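Sorting your building blocks

Sorting means putting things that are alike in the same place. It makes it easier to find the piece you want. 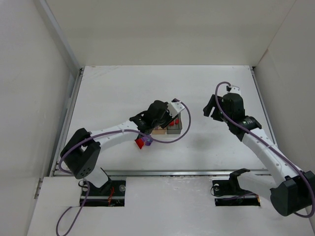 Before you start, choose a rule. Colour is a good first rule, and so is size. Next, get a container for each group. Two small open bins side by side are enough to begin with, and a gray one is easy to tell from its neighbour. Pick up one block at a time and decide where it belongs.

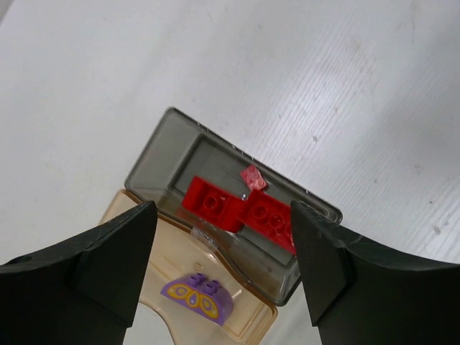
If a block doesn't fit your rule, set it aside until the end. You may need another group for the leftovers.

When you have finished, tip everything out and try a new rule. Mesfin sorted 40 blocks by colour, then did them again by shape.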